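Bottles on the shared table: a case for a rule
Anjani Osman, Cedbridge

The shared table at Cedbridge serves two purposes, laptop work and the packing of shopping, and the written rules cover only the first. I propose that drinks bottles be bagged at the point of arrival.

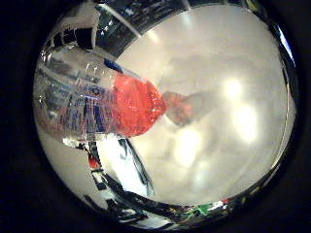 A bottle on its side can roll, and on a smooth surface it needs little encouragement. The cap gives no protection against this. A bag left flat beside it does nothing either. 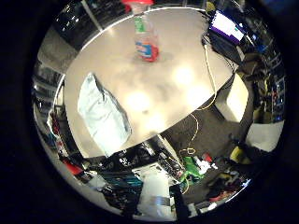 Should bottles be packed first or last?
First, upright, with lighter packets placed around them.

Pramila Maurya prefers a crate. I disagree: a crate takes up table space after it has been emptied, and a bag folds.

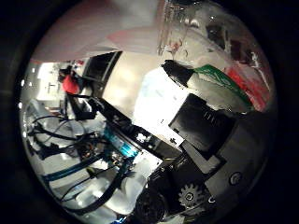

Thin plastic has one further merit, in that the contents can be partly checked without unpacking. Cables should keep to one side of the table.
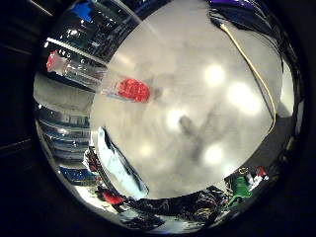
Clear tube with a rounded red object at one end, and a yellow cable to the right.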